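Table top sags in the middle after fitting longer legs

Asked by Morfudd Gethin, November 3, 2019

I have a white rectangular table top, 257 cm long, that used to sit on a Marance frame. I moved it to 4 screw-on legs at the corners and it now dips at the center. A straightedge shows a gap of 2 mm with nothing on it. Will a rail underneath fix this, or is the top finished?
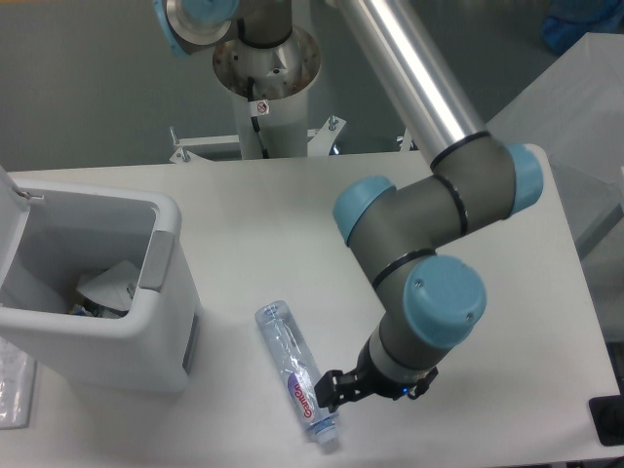
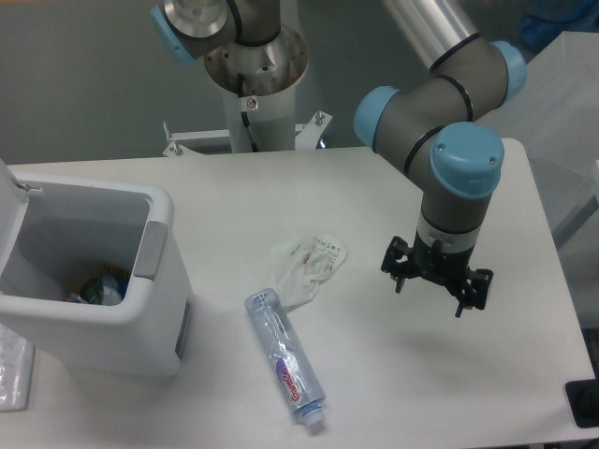
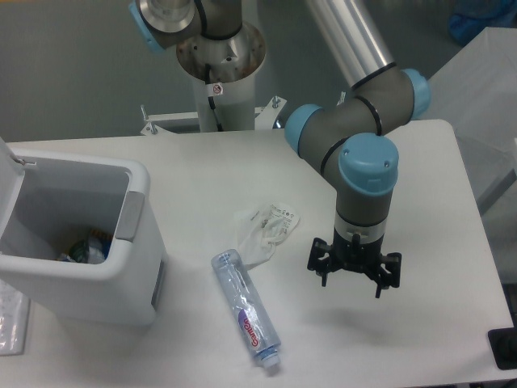

White table top, three views from above.

2 answers

Alistair Purves
Corner legs give no support along the span. The old frame did that. Fit two steel angle rails lengthwise, set in from the long edges, and slot the screw holes across the rail so the top can move with humidity. Before fitting, turn the top face down on a flat floor for a few days with weight on the center. Some of the sag is creep and will not come out completely. Check screw length against the thickness of the top. Lozano sells rails predrilled, but plain angle from any steel supplier is the same thing.

erkau464
had same problem, put a fifth leg in the middle. works ok unless you need the knee room

Comment from Morfudd Gethin: Knee room is needed on one side. Will try the rails. Does the angle go flange in or flange out?

Comment from Alistair Purves: Either. Flange in is easier on the shins.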